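The Hallway Finally Gets Its Turn

Hello again, and welcome to all of you who signed up after the paint color issue! My inbox is still recovering (keep them coming, I read every one).

I've been promising to tackle the hallway since we moved in, and I kept finding better things to do. The hallway is long, narrow and north-facing, with five doors opening off it and one sad ceiling light in the middle. For years it was where we dropped shoes and mail and walked through fast. Then in March my sister came to stay, stood there with her suitcase and asked if we'd had a power cut. So that was that. I ordered samples the same night.

Let's start with the wallpaper, which is the part I'm most excited about. I went back and forth between painting the whole thing a warm white and doing something a lot braver, and brave won. The pattern is called Estalis, a trailing leaf in olive and rust on a cream ground, and I've wanted an excuse to use it for ages. I had it taped up for two weeks at three different heights, so I saw it at breakfast, at dusk and at eleven at night on the way to bed. If you take one thing from this issue, please tape up your samples! The first one I loved on my screen looked like wet cardboard at four in the afternoon, and I would have papered the entire hallway in it.

We ran it from the top of the paneling up to the ceiling, so the paper only had to cover the upper part of the wall. That saved a couple of rolls, and it keeps the pattern out of reach of backpacks and the dog. All told the paper and paste came to $258, with most of a roll left over. I'm saving that for the inside of the coat closet.

The paneling is plain boards and battens, painted in a muddy green from Clernum. I used the eggshell. Flat looks gorgeous for a week and then every elbow shows. Two coats over primer, and a third along the bottom where the vacuum bumps into it. I also took the same green over the baseboards and the door frames, and oh, what a difference. All those white frames used to chop the hallway into little pieces, and now your eye goes straight down to the window at the end.

Lighting next. I pulled out the single ceiling fixture and put in a row of small flush mounts, then added two plug-in sconces from Skotico on the long wall. They were $40 each on clearance and I still can't believe it. Plug-in sconces get sniffed at a bit, I know, but with the cord covers painted to match the paneling you really have to go looking for them. Warm bulbs, everything on a dimmer, and the lowest setting stays on all evening.
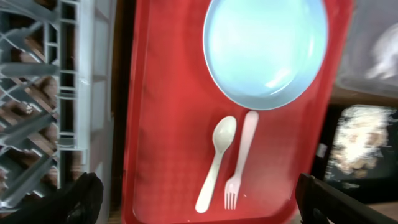 Thịnh Vũ wrote in after the last issue to say that a runner does more for a dark hallway than any light fixture, and that people nearly always buy them too short. "Measure the floor, then leave the same gap at both ends and along both sides," the note went on. "If the gap at the end is as long as your arm, the rug is going to look lost." I got out the tape measure the minute I read that, and sure enough, the one sitting in my online cart would have stopped well before the last door. So thank you, Thịnh, you saved me a return!

The one I bought instead is a flatweave from Tzavaras, in faded brick with a narrow cream stripe down each side. It was $187, more than I'd planned to spend, and I had a small wobble at the checkout. But it picks up the rust in the wallpaper so well that I'd do it again tomorrow. Do get a proper rug pad cut to size. I tried to skip it, and by Tuesday the whole thing had crept halfway to the kitchen.

A few smaller bits, for those of you who like the details:

The mirror is an old one from my aunt's house, hung across from the bathroom door so it catches the light from that window in the morning.

The doors got new knobs in unlacquered brass. They're already going dull in spots and I love them for it. My husband keeps offering to polish them.

The hooks went up lower than you'd think. I put one row at adult height and one at kid height, and for the first time ever there are coats on hooks in this house.

The ceiling is the cream from the wallpaper background, mixed at half strength. Bright white looked blue next to it.

I still haven't sorted out the far end, under the window. There's room for something shallow, a bench or maybe a little chest, and I keep changing my mind. A bench would be handy for boots, but the radiator sits right beside it and I don't want to block the heat. If you've managed storage near a radiator without cooking everything inside it, hit reply and tell me how!

Next time I'll be on the stairs, where the previous owners left us a carpet glued down sometime before 2000, and I have pulled up exactly one corner. There might be pine under there. There might also be more glue.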